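Sundemley - where to stay for a week, guesthouse or the big place by the harbor?
Posted in: Places to Stay

Svenja Engelhardt
Joined 2021-07-15

Hi all, first post so sorry if this is in the wrong spot. My sister and I are going to Sundemley in September for 7 nights and can't decide between the Boateng Guesthouse up the hill and the Prorkton, the big hotel on the harbor. Prices are close enough that it doesn't matter much. The Boateng is 84 a night with breakfast, the Prorkton is a little more without.

What we care about: quiet at night, a decent breakfast, being able to walk to the water. My sister has a bad knee so stairs are an issue. We don't need a pool. No car, we're coming on the ferry from Mindik. Is the walk up from the ferry doable with suitcases or is there a bus or something? The website for the guesthouse says "short stroll" and I've been burned by that before.

Also is September too late for swimming?

Thanks in advance!

harborgull

Boateng, no contest. Been four times, would go agian tomorrow.

It's a family place, the kind where they remember how you take your coffee on the second morning. Breakfast is on the back terrace till 10 - eggs, flat bread, some kind of plum jam I have never managed to find in a store. I asked for a jar once and got two. Didn't let me pay.

Quiet? Very. One rooster. He belongs to the neighbor and starts early, so ask for a room on the street side. Sounds backwards but there's hardly any traffic up there.

Now the hill. The "short stroll" is 15 minutes uphill with no bags, and part of it is cobbles. With suitcases and a bad knee, no. Don't. Email them your ferry time and someone comes down with the van. Free when we did it, but check. There's also a bus from the ferry dock, the green one, stops right by the bakery and then it's flat from there. Doesn't run Sunday afternoons.

Stairs - there are two rooms on the ground floor. Ask for the one with the blue door, it has the bigger bathroom. The other is fine but the shower is tiny and you will bang your elbows.

Swimming in September is great. Water is warmer than in June.

tomasz_on_tour

Prorkton is ok. Stayed there for work. Elevator, big beds, weak wifi. Bar downstairs has music fri and sat so not quiet. Never been to the other one.

Pebble Lane

Going to disagree a bit with harborgull, though I like the Boateng too. Stayed at both, one after the other, because the guesthouse was full for the second half of our trip. Quick notes, typing this on my lunch break.

Getting there

Morning ferry from Mindik if you can. The late one gets in after the last bus and taxis are hit or miss. Sit on the left side for the view coming in. Bring a snack, the boat only sells chips and warm soda.

Noise

Prorkton: harbor side rooms get the bar plus the fishing boats before sunrise. Ask for the back, fourth floor or higher, and it's fine. We slept great once we switched. Front desk moved us without any fuss, nice people.
Boateng: rooster, yes. Also thin walls. Lovely couple next door but I know all about their daughter's wedding now.

Food

Breakfast at the Boateng wins easily. The Prorkton does a buffet that's extra and pretty forgettable, except the pastries. Skip it and go to the cafe two doors down.
Dinner, both places will send you to the fish restaurant on the square. It's good but book. Cheaper and better I thought was the little grill behind the church, no sign, plastic chairs, cash only. Whole fish, potatoes, salad, done.
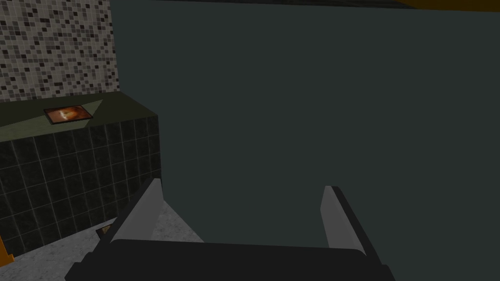 Knee and stairs

This is what would decide it for me. Prorkton has the elevator and you walk out the door and you're on the flat, promenade all the way to the beach with benches. From the Boateng every trip to the water means coming back up that hill, and the bus stops early evening. By day three we were skipping the afternoon swim to avoid the climb, and our knees are good.

So if it were my sister, I'd do the Prorkton, back room, and go up to the Boateng one evening for drinks on the terrace. They do let non guests in if you call first. Or split the week, few nights each. Bags between the two was a short taxi ride for us, no big deal.

Swimming - agree, September is the best month. Bring water shoes, the beach is all stones on the north end.

Svenja Engelhardt

Thank you both so much!! (and Tomasz!) Hadn't even thought about going back up every day. Showed my sister and she wants to split it, three nights at the Boateng first for the jam, then down to the harbor. Emailed about the blue door room this morning, waiting to hear. Does anyone know if the grill behind the church is open Mondays?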